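Skillcombe Two-Arm Table: Set-Up and Demonstration Guide

Section 6. Running the table at an open day

This section covers the table demonstration as given to visitors. It assumes the arms have been mounted and homed as described in Section 4. Read the cautions in 6.2 before visitors enter the room.

6.1 Laying out the table

1. Cover the table with the plain teal surface. Smooth it from the middle outward. Small creases do no harm, but a fold under a dish will tip it.
2. Put the white dish between the two arms. The bowl and the plate are both supplied in the Lashari tableware box, part 279. Use one at a time.
3. Place the small orange cube inside the dish, near the middle.
4. Set the spoon rest to the lower right of the dish, as seen from the head camera.
5. Lay the pink soup spoon in the rest with its handle pointing to the right. The handle must extend past the rim of the rest so that the right gripper can reach it.
6. Clear everything else off the table, including badges, leaflets and cups. 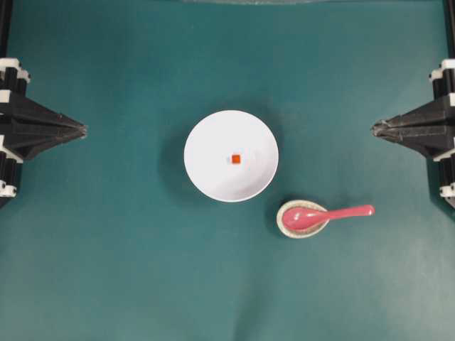

7. On the console, open Grutlow and select the layout that matches the dish you are using. The bowl is layout 62. The plate is layout 126.
8. Press Check Layout. If a dish or the spoon is too far from its expected position, the console names the item. Move it by hand and press Check Layout again.

Note: Do not move the arms to suit the tableware. Arm positions are saved at homing, and moving them by hand clears the saved values.

6.2 Cautions

CAUTION: Keep visitors behind the floor line whenever the arms are powered. The host stands on the side nearest the stop button.

CAUTION: The gripper fingers come to a point. Do not let visitors touch them, even with the power off.

CAUTION: The tableware is breakable. If a piece is dropped, stop the demonstration, sweep the table and floor, and check the fingers for chips before starting again.

6.3 Giving the demonstration

One person hosts and one person runs the console. At the Gisten open day in November, Eldana Ejigu spoke to visitors while Tolera Dinsa ran the arms, and the steps below follow the order they used.

1. Host: tell visitors what is on the table and which arm will move first.
2. Console: set the speed to Demonstration. This setting cannot be changed while a run is in progress.
3. Host: ask visitors to stay behind the line, then say "Ready."
4. Console: repeat "Ready" and press Start.
5. The right arm closes on the spoon handle. Wait for the grip light on the console to turn solid before going on.
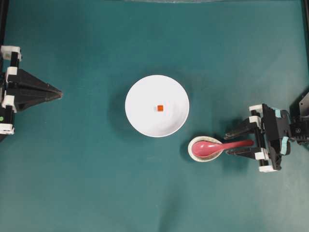
6. Host: point out the positions of the two fingers on the handle. This is a good time for questions. The arm will hold its position until Continue is pressed.
7. Console: press Continue to finish the run, or press Return to place the spoon back in the rest.
8. When both arms have stopped, press Pause before anyone reaches over the table.

Note: The run counter on the console goes up to 2,999 and then starts again at zero. Write down the number at the end of each session if you keep a service log.

If the grip light flashes, the fingers have not closed fully. Press Return, straighten the spoon in its rest, and begin again at step 3. If it flashes a second time, go to Section 9.

6.4 Checking the side view

The fixed camera can be shown on a second monitor. Check its picture before the first group arrives and again after each break.

1. On the console, open Views and select Fixed.
2. Look at the whole picture. The dish should be fully inside it and the surface should be sharp from one side to the other.
3. If either is wrong, loosen the camera clamp a half turn, aim the camera, and tighten the clamp.
4. Turn the focus ring slowly until the surface is clear.
5. Press Save View.

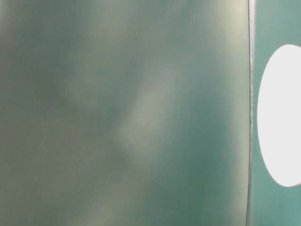
Figure 6-3. Fixed view in need of adjustment: most of the surface out of focus, white shape cut off at right.

Leave the second monitor off if the view cannot be corrected in the time you have. The demonstration runs normally without it.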